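Grab It! How a Hand-Held Gripper Helps Robots Learn

Have you ever used a grabber to reach a toy under the couch? Then you already know a little about the Flollitz gripper kit! It is a tool you hold in your hand, and it has two fingers that open and close like a clamp. A camera rides along on it and records what the fingers are doing. Later, a robot can study those recordings and try the same job.
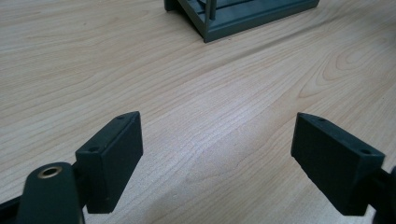
Fingers open wide, ready for a job on the table.

Why not just tell the robot what to do? Try it with a friend. Ask them to pick up a sock, but say every tiny move out loud. Lift your elbow! Turn your wrist! Stop, too far! It takes forever, and showing is so much quicker. With this kit, a person shows the robot by doing the job with grippers for hands.

The kit comes with two grippers, one for your left hand and one for your right. Think how often you need both. You hold the bowl with one hand and stir with the other, and robots with two arms have to learn that kind of teamwork too.

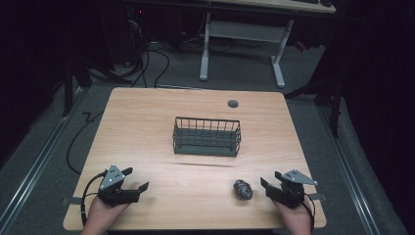
Kilstead Wainwright

I got to try a pair, and wow, it feels strange at first! Your own fingers can feel if something is squishy or slippery. Gripper fingers can't tell you that, so you have to watch closely and go slowly. Wire baskets and crumpled little things are great practice, and so is anything with a funny shape.

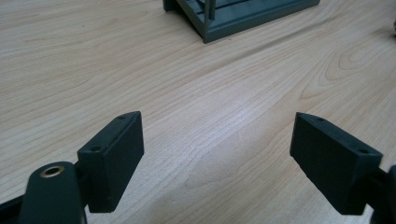
One try isn't enough, either. A robot may need to see the same job 300 times, or even 1000, with things in a new spot each time. My best run was 43 tries before I needed a snack. The kit is a bit tiring for small arms, and I'd love a lighter one, but I had a blast.

Look for these parts on a gripper:

The pads. These flat blocks at the ends of the fingers do the squeezing.

The little holes. Find the small round ones along the top of each pad.

The brass rings. They shine like gold against the dark arms. 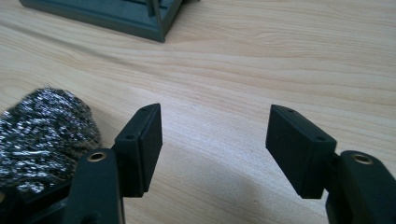 Try It at Home

Put a spoon in each hand and move 10 cotton balls into a bowl. No fingers allowed! Then move the bowl and do it again.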